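Odano (workcell)

Odano is a single-arm robotic workcell for taking apart and reassembling desktop computers. It was built in a shared workshop by Hartmut Steinbach and Sabine Schmieder, who still maintain it. The cell handles processors, memory modules and other small parts that can be reached from above once the side panel of the computer has been removed. It does not open cases, and it does not lift anything heavier than the gripper is rated for.

The name is used for the whole cell: the arm, the table, the part fixtures, the cameras and the control program. The control program on its own is called Toko. Etinside, a name that appears in the older build notes, was an earlier version of the fixture set and is no longer used.

Background

Steinbach had been repairing donated office computers in the workshop for several years before the project began. Most of the time went into moving usable memory and processors from failed boards to working ones. The work is repetitive, but the cases differ from one maker to the next, and the positions of the sockets differ with them. Schmieder, who had programmed industrial arms, proposed treating each computer as a fixture problem: if the case is placed against a known stop and the board model is known, most of the part locations can be read from a table and corrected by camera.

The first trials used a vertical stand for the computer. This was dropped when it was found that the arm could reach the processor socket only with its elbow folded close to a joint limit. All later work has been done with the case on its side.

Table and arm

The table top is built from parallel aluminum extrusions, which gives a slot for clamps at regular intervals over the full working area. The arm is a six-axis type bought secondhand. Its base is mounted on the far side of the computer as seen from the operator's position, so the upper part of the arm passes over the case and the wrist comes down into it nearly vertically. Cables for the gripper are routed along the outside of the arm, with enough slack for the wrist to turn.

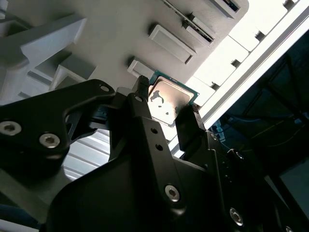 The gripper has two fingers, each made in the workshop and fastened with hex-socket screws. Finger tips are treated as wear parts. A processor is held by opposite edges, never by its top and bottom faces, for two reasons: the contacts on the underside must stay clear, and the lid may carry remains of thermal paste, which reduces friction and transfers to the tips. Closing force is set in the program for each type of part. The setting for a processor is the lowest in the table.

The wrist camera looks along the fingers toward the part. It is used for the last stage of an approach, when the overhead view is blocked by the gripper itself. Strong reflections from metal lids were the main source of error in early tests. Schmieder's solution was to ignore the lid surface and search only for the border between the lid and the darker substrate around it.

Part fixtures

Removed parts are placed in a plastic tray beside the computer. The tray has raised guides and slotted blocks that hold memory modules on edge by their ends, along with holders of other shapes. The slots were widened twice during development. In the current version each slot has a lead-in on both sides, so that a module arriving slightly off center is guided into place as the fingers lower it.

The drawings were made by Schmieder. The first trays were printed in the workshop, and later ones by Böttcher, a local print service. The two sets differ slightly in slot width. Toko keeps a separate offset file for each, and loading the wrong file is the most common cause of a stopped run.

The tray must sit flush with the table. A chip or a screw under one corner is enough to tilt the slots and cause modules to bind.

Control program

Toko runs on an ordinary desktop computer. A job is a plain list of moves, each of which names a part, a source and a destination. Before every move the program checks the source with a camera, and after every move it checks the destination. If either check fails, the arm goes to a raised position and waits for the operator. There is no automatic retry. Steinbach removed that function after a module was pressed twice into a socket with one latch closed.

Sockets with a lever or a retaining frame are opened by the operator before the job starts. Memory latches are also set by hand. The authors have described a tool for the latches, but it has not been built.

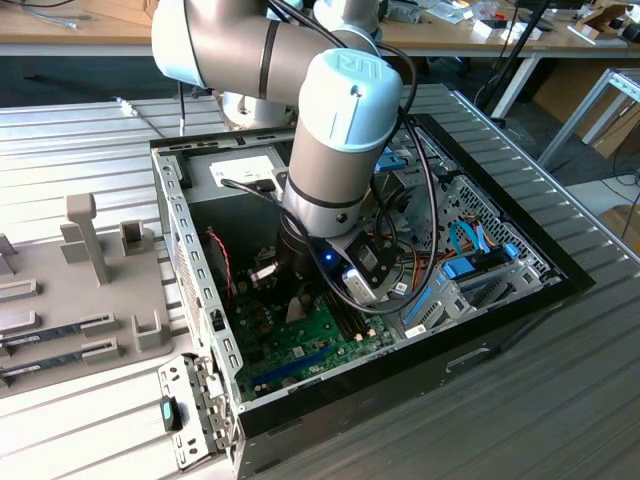
Loose wiring inside the case remains a limitation. Power and drive leads do not keep the same shape from one computer to the next, and the program has no model of them. The operator is expected to lay them clear of the sockets before the arm is enabled. Where this cannot be done, the leads are tied back to the drive cage or the case wall with a reusable strap. The overhead check will detect a lead lying directly across a memory slot, though it misses thin dark leads on a dark slot.

Clearance to the case walls is the second limitation. The gripper body is wider than the part it holds, and sockets close to the power supply or the drive cage can be approached only with the wrist turned to one of two angles. Both are stored in the board table. Boards for which neither angle works are marked as unsuitable and are done by hand.

Performance

The builders published a test log on June 3, 2023. It covers 238 memory module transfers from board to tray, of which 200 were completed without a stop. Most of the stops were caused by the camera check at the tray, and in those cases the module was usually seated correctly. The threshold has since been changed.

Processor transfers are slower. The arm moves at reduced speed within the case and pauses before the fingers close. The log gives a time of some 100 seconds for a complete transfer, including both camera checks. A practiced person is a good deal faster, and the authors make no claim otherwise. Their stated aim was repeatable handling with a record of every move.

Maintenance

Finger tips are wiped with isopropyl alcohol after any job that involves a processor. Screws on the fingers and the bracket are checked at the start of each day of use. Camera calibration is repeated whenever the gripper has been removed, and in any case every October, when the workshop heating is turned on and the table is leveled again.

See also

Pick and place
Kinematic fixture
Zero insertion force socket
Electronics reuse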